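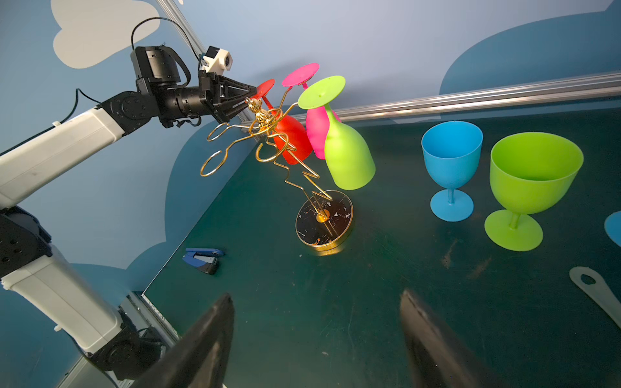 *Last changed: 2023-02-06*

## Painting a work corner

Wash the walls first. Use dish soap and warm water, rinse with plain water, and leave them overnight. Paint won't hold on grease, and walls near a bench always have some.

Fill screw holes with spackle, let it harden, and sand flush with 120 grit. Spot-prime the patches or they'll show as dull spots through the top coat.

Two coats of satin are enough over a similar color. Going from dark to light takes three. Flat paint looks nice for a month and then marks every time something brushes against it.
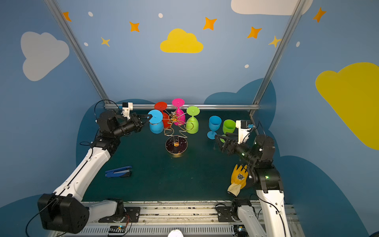
For stencils, wait 2 full days after the last coat. Load the brush, then dab most of the paint off on a paper towel. Too much paint runs under the edge. Peel the stencil straight back while the paint is still wet and wipe it before the next one.

Heidrun Grabner wrote in to say that freezer paper works for one-time shapes. Iron it onto cardboard and cut with a fresh blade.

Leftover paint keeps best in a small glass jar filled close to the top. Write the color and the room on the lid.

Brush cleaning has moved to the March page.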